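Skin & Scars Board > Treatments > Microneedling, peels, lasers

Thread: Werevora clinic wants me to buy a package of 6, is that normal?

pebblejar
Joined in March
Hi all, long time reader, first post. I've had acne scars on both cheeks since high school, mostly the shallow rolling kind plus a few deeper ones near my jaw. I finally went for a consult at the Werevora place that opened near me and I came out more confused than I went in!

The person I talked to was nice enough, but she looked at my face for maybe a minute and then went straight to a price sheet. She wants me to do 6 sessions of microneedling, paid up front, and then "see where we are." If I pay one at a time it costs more per visit. I asked if I could do one and decide after that, and she said one wouldn't show me anything.

Is that a sales line or is it true? Has anyone here bought a package and been glad they did?

marlo_tints
Both, kind of. It's true that one session doesn't do a lot for scars like yours. I did 7 over the course of a long year and I couldn't have told you there was any difference until after the third. My sister saw it before I did.

But paying for all of them up front is a different question. I paid as I went at a small office called Luik and never felt pushed. It cost me more in the end and I'd still do it that way again.

dunegrass51
I'll go against the grain here – buy the package. I quit after two sessions the first time around because my face was red and I was mad about it, and all I got for my money was two rounds of being red. Having it paid for is what made me finish the second time. Some of us need that.

Do ask about the refund terms though, and get them on paper.

marlo_tints
I hear you, but what if she has a bad reaction on the first one? She's locked in with five to go and a clinic that already has her money.

dunegrass51
Hence the refund terms :)

pebblejar
Okay so I called and asked. Refunds are "case by case." I didn't love that.

Also I should have said, I'm on the darker side of olive and I get brown marks from every little thing. A mosquito bite stays with me till the next summer. I brought this up at the consult and she said it wouldn't be a problem, and then she moved on to the aftercare kit, which is extra.

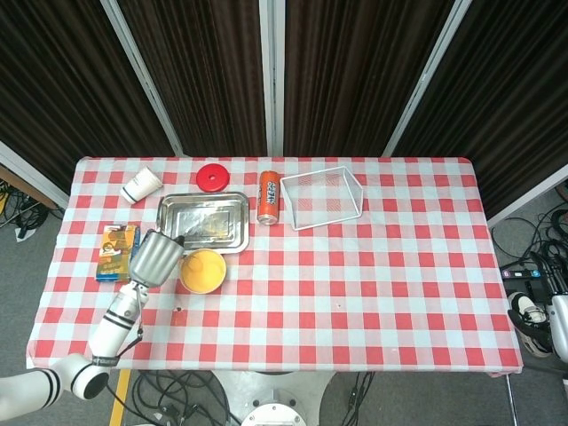

The other thing is I have a second consult lined up at Rindano, and that one's with a dermatologist. The wait is long but my friend at work went there and said they took a full history before they even brought up prices. I'm leaning toward waiting but I'm impatient, I've had these scars forever and now that I've decided to do something I want it done yesterday.

quietkettle
Wait. Please wait. With skin that marks easily you want somebody who takes that seriously and talks to you about sun and what to use before and after. "It wouldn't be a problem" and then on to the kit would have had me out the door.

I marked badly after a peel in my twenties. It faded, but it took ages and I wore so much concealer that I broke out under it, so I had new spots on top of old marks on top of the scars I went in for.

tobyfromthelake
Devil's advocate: a peel isn't needling. I'm brown-skinned, did needling at Plaseck, and had zero marks afterward. I was told it's one of the gentler choices for us compared with some lasers. I wouldn't scare her off the whole thing.

quietkettle
Not scaring her off needling, just off that consult! Glad yours went well.

hazel_102
Jumping in to ask what nobody has asked yet – are you still breaking out? My derm wouldn't touch my scars until I'd been clear for a good while. I was annoyed, but she was right, I'd have been treating one side while the other side made new ones.

pebblejar
Hmm. A few on my chin every month. Nobody at Werevora asked me.

hazel_102
Well, bring it up at Rindano. Write your questions down too, I always forget mine the second I sit in the paper-covered chair.

marlo_tints
Seconding the list. Mine had: who does the needling, how deep, what happens if I mark, and can I see before and afters on skin like mine. Luik had a whole binder.

dunegrass51
Fine, I'm coming around, wait for the derm. I still say packages aren't evil.

pebblejar
Haha, noted. I told Werevora I'd think about it and they've already texted me twice with a discount. I'm keeping the Rindano appointment and putting the money aside in the meantime. Can anybody recommend a sunscreen that doesn't go gray on olive skin? Might as well start there.

tobyfromthelake
Get a tinted one. Try it on your jaw by a window before you buy, store lighting lies. There's a long thread on it in the sunscreen section, skip the first couple of pages, they're all people arguing about price.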